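News > Local > Business

3 December 2024
By Kelly Staniforth

Returns line at Vumolness opens with big promises and few numbers

The company that runs the Vumolness returns depot says its new sorting line will cut the time it takes to get an unwanted parcel back on a shelf from 7 days to 2. It has not yet shown anyone how.

Desus, which took over the depot in July, let reporters and a handful of neighbors in to look at the setup this week. The tour was short. There was a conveyor, there were bins, and there was a speech.

Site manager Gebhard Trummer told visitors that the old way of doing things, with mixed returns tipped out on tables and picked over by hand, had been "slow and hard on people's backs." Under the new plan, goods come down a belt and get dropped into plastic bins by type. Small household stuff goes first, he said: packing supplies, rolls of this and that, kitchen odds and ends. Clothing and electronics would come later. He didn't say when later was.

It sounds sensible enough. It is also pretty much what Bandano said when it ran the same building, and Bandano left town with 117 people out of work and a parking lot full of pallets.

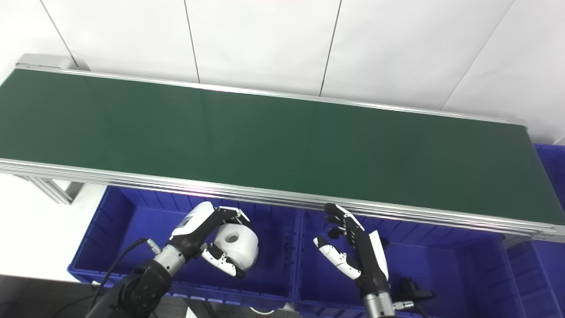
Asked how many items the line can handle in an hour, Trummer said the figure was "still settling." Asked how many end up in the wrong bin, he said the same thing. A one-page handout given to visitors promises "fewer touches per item" but doesn't say how many touches there are now, so there's no telling what fewer would mean.

The bins are the part I kept coming back to. They are plain blue plastic tubs, the kind you could keep Christmas lights in, and they sit low, under the belt. Somebody has to bend down and haul them out when they fill up. If sore backs were the problem, I'd like to have heard more about that. Trummer said carts were on order from a supplier called Saber and would arrive "in the new year."

Jobs are the other open question. Desus told the county it would employ 187 people at the depot once all the lines are running. Only the one line was shown on the tour, and the company would not give a current headcount. Noura Fakhoury, who packed returns there under Bandano and has applied twice to come back, said she hadn't had a reply either time.

"They keep telling us it's growing," she said. "Fine. Then call me."

The county gave Desus a break on its property tax as part of the deal. The agreement calls for a progress report but, from the copy we were able to read, sets no penalty if the jobs don't appear. A county spokesman said the terms were "standard for a site of this kind" and declined to go further.

Trummer was cheerful about all of it. The belt is good quality, he said, the walls are easy to wash down, and customers will notice the difference in their refunds. Maybe they will. My own last return took so long I'd bought a replacement and worn it out – I'll be watching the mailbox.

Desus says a second open day is planned. No date has been set.

Comments

Ihor Pavliuk
I worked nights there under the last bunch. We had bins too. The bins were never the trouble, it was that half the labels didn't scan.

Bláthnaid Mac Suibhne
Did anyone ask about the trucks? They come past our place before it's light and the road is already in bad shape by the bridge.

Ihor Pavliuk
@Bláthnaid it'll be more trucks if they get the other lines going. If.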